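Equipment and Methods Review: Joltico Label-Conditioned Sorting Package
Reviewed by Judit Bakos, Erkwood Laboratory for Applied Manipulation
17 Sep 2023

The Joltico package is a training and control kit for tabletop sorting. It combines a policy trained on demonstrations with a text reader, so that the robot takes its goal from a written label placed near a container. The operator writes a word on paper, sets it down by the basket and starts the run. No typed command is needed. Our laboratory tested the package over one term at the request of the Tornport teaching group, which is considering it for a graduate course.

Installation took two staff members most of a day. The manual is clear on calibration and weak on networking, and Rizwan Durrani had to contact the supplier twice before the controller and the workstation would communicate. Once this was settled, the system restarted cleanly each morning.

The base policy is supplied ready to use. For our own setup we added 106 demonstrations recorded by Lutz Teuber and Ching-wen Leung, and fine-tuned for 4000 steps. The supplier recommends a larger set. We kept ours small on purpose, as most teaching laboratories will not have the staff time to record more.

Trials used common grocery items and handwritten labels. The policy was given no list of categories in advance and had to relate the word on the paper to the objects on the table.

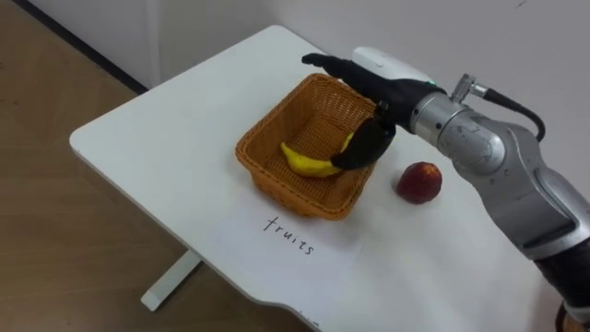

Figure 1. Sorting trial with the handwritten label "fruits." A banana lies in the basket; a round red fruit is on the table to its right.

Performance on broad category words was good. Labels such as "fruits" and "drinks" were read correctly in every session, including when the writing ran at a slant. Narrower words caused more trouble. With "snacks" the robot often paused over the table before choosing, and it sometimes picked items that our staff would not have agreed on either. The supplier should document how such cases are scored.

Grasping was the less reliable part of the method. Round, smooth items were the most frequent source of failure, usually when they stood close to the basket wall. The policy will retry up to 5 times before it stops and reports an error. This limit is sensible, but it cannot be changed from the main settings page, and Vilmos Antal found the relevant value only in a configuration file that the manual does not mention.

We also compared the package with the older Jakab method, in which the goal is chosen from a fixed menu. Jakab remains faster from start to first pick. It cannot accept a new category without retraining, however, and for course work this is a serious limit. A student using Joltico can write a new word and see the result within 15 seconds.

Logging is thorough. Each run stores the label as read, the chosen object and the reason for any stop. Export is limited to one file at a time, a nuisance at the end of a long session.

The laboratory recommends the package for teaching and for early research on language and manipulation. It is not recommended at present for unattended use. Groups that depend on precise handling of small or round items should ask for a trial period before purchase. The evaluation unit stays at Erkwood until May, and requests to see it in operation may be sent to the reviewer.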